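# Sorting the Shed: a Project on Mixed Storage for Garden and Household Bits

Zinash Tsegaye
Report handed in 2021-05-26

## How I came to choose this

My grandmother's allotment at Kundside has a shed, and in the shed there was for many years a single deep crate into which everything went. Gloves, seed packets, string, the small fork, a torch that had long since given up, bits of toys left behind by my cousins. If you wanted the fork you put your arm in up to the elbow and hoped for the best. I was very fond of that crate, but I did always wonder whether a different sort of container would have saved us some time (and a few scratched knuckles).

So when our tutor asked us to choose a project about everyday objects and how they are kept, I knew fairly quickly what I wanted to look at. My question was a simple one: when soft, hard, large and small things all share one container, what makes a particular item easy or difficult to find and lift out?

## What I read and whom I asked

I began by talking to people. There are a good many plots at Kundside, and on two mild afternoons in November I walked round with a notebook and spoke to 12 plot holders who were kind enough to stop digging for me. I asked each of them where they kept their hand tools and what annoyed them most about it. Eight of them used one shared box, bucket or crate for everything, and the rest had hooks or a shelf of some kind.

The complaints were remarkably alike. Small tools slip under soft things. Bags and pouches spread out and cover whatever is beneath them. Anything pale is lost against a pale container, and anything dark is lost in the shadows at the bottom. One lady, who had the tidiest shed I have ever been in, told me she only buys tools with bright handles now, and that she'd paint the others if she had the patience.

## The containers

I compared three: a deep plastic crate much like my grandmother's, a wicker basket lent to me by the Birhane garden shop, and a metal bin with sloping sides. I had thought at first that the basket would do best, as it is certainly the nicest to look at, but the weave catches the prongs of a fork quite dreadfully and I spent more time untangling than searching.

The metal bin was a pleasant surprise. It is wide for its depth, so things tend to lie next to one another, and the slope of the walls leaves room for a hand to come in from the side. Being a plain grey, it also lets a strong colour stand out very well. The lime-green grip of the hand fork is the best case of this, even with its head right up against a flat black pouch, and I must say I grew quite attached to that fork over the weeks.
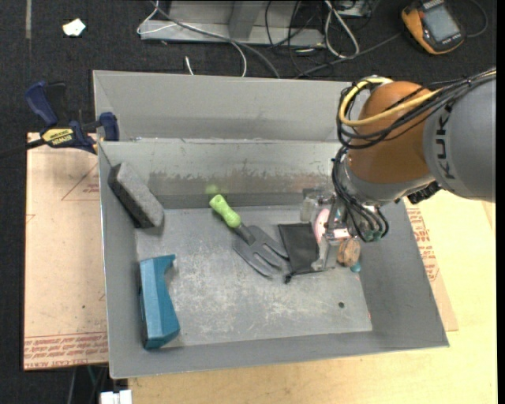 ## How the searching was done

Each search went as follows, and I kept to the same order every time so that the results could be fairly compared:

1. The items were tipped in together and the container given one gentle shake.
2. The person searching turned away while I read out the name of an item.
3. They turned back, found it, and lifted it out with one hand.
4. I wrote down whether they had needed to move anything else first.

Six people helped me, all of them either family or friends from my course, and between them they did 374 searches. I'm very grateful to them, and to my brother in particular, who did far more than his share and was paid only in flapjack.

## What I found

The bright fork was very seldom missed, whichever container it was in. The pouch was easy to see but awkward to pick up – it lies so flat that there is hardly an edge to get your fingers under, and people ended up pinching the middle of it. Rounded things were easy enough to grasp once found, though they would roll into the corners and hide behind one another.

The deep crate was the slowest by a long way. I had expected the size of an item to matter most, and it did matter, but what lay on top of it mattered a good deal more. A large item under a cloth took longer than a tiny one in the open.

## What I would do differently

I should have liked more people, and some older ones especially, as gardeners at Kundside are mostly a good deal older than my classmates. I also did nearly all of the searching indoors under a decent light, and a shed in November is a very different matter. The Mindel library has a book on tool storage that I only came across in my last week, and I wish I had read it at the start.

My grandmother has agreed to let me replace the old crate with something wide and shallow, on condition that the crate itself stays in the shed. It now holds flowerpots.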